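Working Memory and the Small Workshop: Notes for Session 5
Intro to Human Learning, instructor Sunita Vashisht

Welcome back, everybody! Please read these notes before we meet and bring the Urgate reading with you, even if you only got halfway through it (I know how September goes).
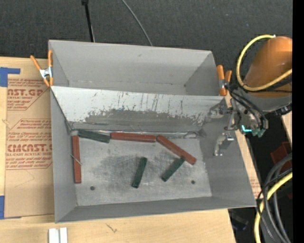 What we mean by working memory

Working memory is the small amount of thinking room you have at any one moment. It's what you use when you hold a phone number in your head while hunting for a pen, or keep the start of a long sentence in mind until you reach the end of it. It fills up fast, and it empties fast too, which I'm sure you've noticed if you have ever walked into the kitchen and forgotten why.

Chunking

The good news is that we can pack more into that small room by grouping things. A string of letters like F B I C I A is six separate items to a child, but only two to most grown-ups in this country, who already know the agencies. Sorting by color, by shape or by use does much the same job. Gerrit Engelbrecht's chapter on apprentices at Lorkthorpe is lovely on this point – the beginners remembered single tools, while the older hands remembered whole jobs and let the tools come along with them. Pages 47 to 60 are the part I care about most, so start there if you're short on time.

Load and how to lighten it

Every task carries some difficulty of its own, and then there is the extra difficulty we pile on by explaining it badly. Tiny print, directions on one page and the diagram on another, a teacher who talks while you're trying to read (guilty, I'm afraid!) – all of these use up room that could have gone to learning.

For next time

Write one page on a skill you learned as an adult, and tell me what you had to keep in your head at first that you no longer think about. Rajkumari Agarwal will collect the pages at the door of Room 135.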